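The Soda Aisle Is Where I Do My Thinking

I have a bad habit of visiting grocery stores the way other people visit museums. I go in for milk, I come out forty minutes later with milk and a lot of opinions about shelves. My sister won't shop with me anymore. Fair enough!

It started in Novley, where I grew up, at a little market called Kapoor. The summer I was sixteen I worked there stocking drinks, and the man who trained me was Ronaldo Vieira. He had been doing shelves for 9 years by then and he could walk past a row of bottles and fix it with one hand while telling you about his car. Labels out, caps level, old stock to the front. If a customer took a bottle, he'd have the one behind it pulled forward before they reached the register.

I hated it for three weeks and then I loved it (I still can't leave a crooked jar alone, even in other people's kitchens).

What I learned from Ronaldo is that soda is harder than it looks. Cans stack. Boxes stack. Bottles just stand there being round and top-heavy, and every brand has its own shoulders and its own waist. Put small ones next to big ones and the whole row looks like a bad school photo. Keep the colors together, though, and people find their drink without even reading. Green over here, cola over there, and your hand knows where to go before you do.

The other thing is the back of the shelf. A pale back panel makes everything in front of it glow, green plastic most of all, and with good light on it a plain lemon-lime bottle can look like something out of a church window. Dark shelf, light wall. I'd paint my pantry that way if my landlord would let me.
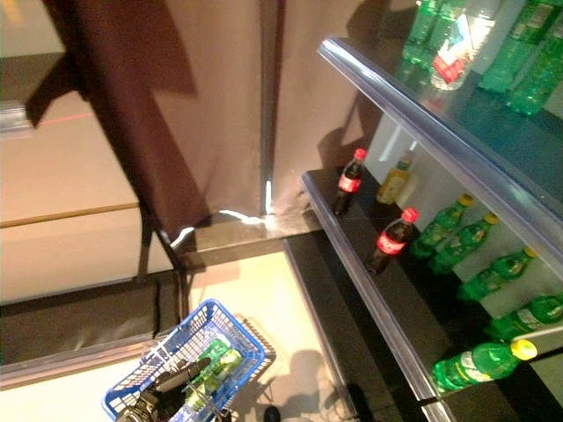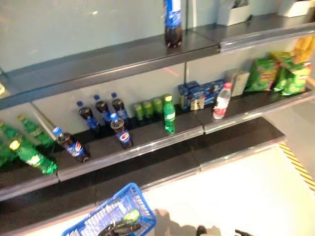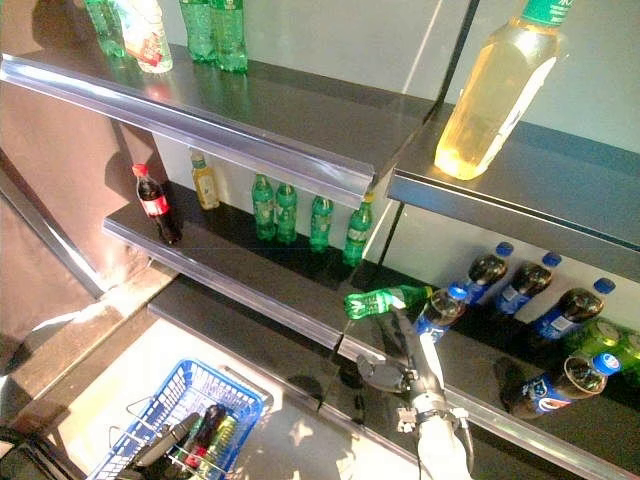 Green bottles and colas share the dark shelves, with pale panels behind the drinks.

I'm a sucker for a shelf that isn't quite full, too. Stores hate gaps – a gap is a sale you already made and haven't caught up with – but as a shopper I find a packed shelf a little scary. You pull one bottle and you're sure the rest are coming with it. Give me some elbow room. Let me see the back wall.

And I have feelings about front rails. The good ones stop a bottle from walking off the edge and still let you see the whole label. The bad ones catch your knuckles. At Kapoor we had an old wire kind that snagged every sweater I owned, and I'd have traded a week's pay for something smooth.

Then there's the question of the small bottles. Ronaldo put them low, for kids. I think that's a mistake, and I told him so back in February when I stopped in to say hello. Small bottles belong where a tired adult can grab one without bending. He said tired adults buy the big ones. We went back and forth on it for a while, right there in the aisle, with people reaching around us for ginger ale.

I tried his way at home that night. My fridge has 3 shelves, and I put the little colas on the bottom and the seltzer up top. By the weekend I'd moved them all back. My knees voted.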